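The Long Way to a Smaller Kitchen Table

When my mother moved in with us last November, she brought 2 suitcases, a box of seed packets and the family recipe notebook, which has lived in so many kitchens that the cover has gone soft as flannel. I had been asking her for years to let me copy it out, and she had been telling me for years that there was nothing in it worth copying. (There are 135 recipes in it. I have now typed up every one of them, so I should know!)

The trouble with my mother's recipes is that they were written for someone who already knew how to make them. The bean soup says "beans, the usual, and cook until right." The one for pepper relish gives you a quantity of peppers and then a phone number, which belonged to our old neighbor Bujar Angelovski, who had the good grinder. So most of our winter went like this: I would read a line out loud, she would laugh, and then we would go and make the thing, with me standing at her elbow holding a measuring cup and getting in the way.

I learned a lot at her elbow. I learned that "a coffee cup" of oil means one particular cup, the small one with the gold rim, and that it broke sometime before I was born. I learned that the honey cake came from my aunt's friends in Cirkari and that there is still some bad feeling over who gave it to whom. And I learned that my mother hums while she rolls dough and stops the minute anybody mentions it, so I have quit mentioning it.

Edin Krasniqi, who was in my class at school and now does bookbinding in the evenings, offered to make us a proper printed copy for the family. We settled on 24 copies, one for each household, with a few blank pages at the back for people to argue with. He asked what we wanted to call it and my mother said "Food," and I am still hoping to talk her up to a second word.

The whole thing runs to 293 pages, mostly because I couldn't bear to leave out her notes in the margins. Next to the plum dumplings it says "too many guests, make again smaller." Next to the walnut bread it just says "rain." She doesn't remember the rain, or she says she doesn't, but she made the walnut bread again that same afternoon and we ate most of it warm, standing up, with the butter sliding off – and I wrote that down too, in my own handwriting, right under hers.

I still have the cover to choose. I keep leaning toward something plain, a quiet color with one bit of blue on it, and my mother keeps leaning toward roses. We'll see who wins. I'll put the bean soup up here next time, with the beans properly counted out in cups.

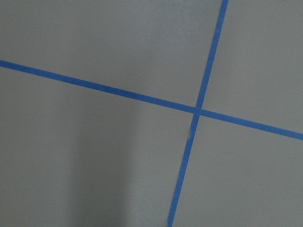
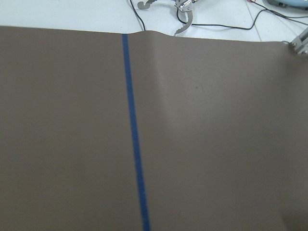
Blue tape on gray, and blue tape on brown.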